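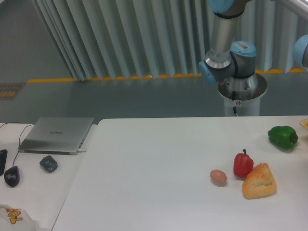
Teaching by hand, week three

I have been at the Dratthorpe lab most of November, and I finally have a routine for recording demonstrations. I'm writing it down mainly so I can find it again.

The task is called Fandance in our notes. Jayson Mangubat picked the name and I have stopped asking. You drive the arm with a pair of hand controllers, pick up one piece of food, and set it down somewhere else on the table. Pepper, egg, bread. The policy we train afterwards only knows what it gets from these recordings, so if I hesitate for two seconds above the egg, the model learns to hesitate too.

My first 400 demos were mostly like that. I moved slowly, corrected a lot, and let go too early. Erlinda Mercado went through them with me and we kept fewer than half. Her advice was to decide on the grasp before pressing record. I now do one dry pass with the gripper open, go back to the start pose, and record the second pass. 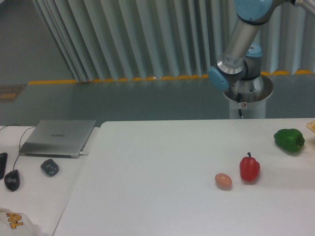
The egg is the item I get wrong most often. With a pepper you have some room for error, and you can close on it a little off center and still carry it. The egg rolls if one finger touches first. I come down straight from above now and line up the wrist while I'm still high.

We tried guiding the arm by hand as well, holding it near the wrist and walking it through the motion. It felt more natural to me, but my own arms ended up in the camera view on nearly every take, and those recordings were no use for training. Remote control takes longer to learn and gives cleaner data.

A session is 15 minutes, then a break. After that my hands get lazy and it shows in the paths. The total stands at 1128 usable demos, stored on the server we call Drakis.
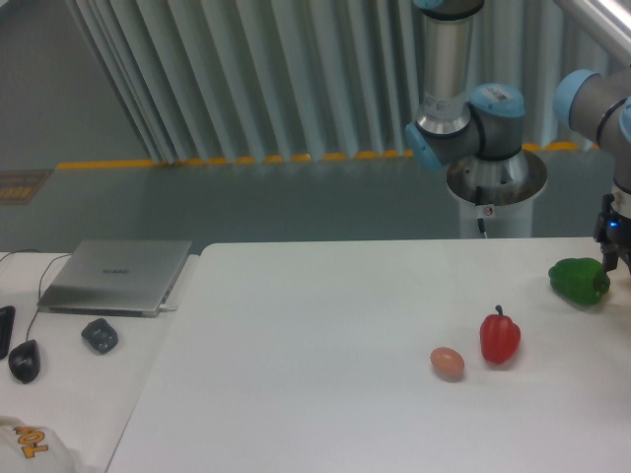 Page last changed: November, 4:40 p.m.

A few notes for whoever records next. Move the items between takes, even if it's only a few inches. Turn a pepper on its side now and then. If you bump something you didn't mean to touch, finish the motion anyway and mark the take as bad, so the numbering stays in order.

Jayson wants 1569 demos before we train again. I would like to stop sooner and see what we have, but he is running the training, so I will keep going. The next batch is the green pepper, starting from the far side of the table.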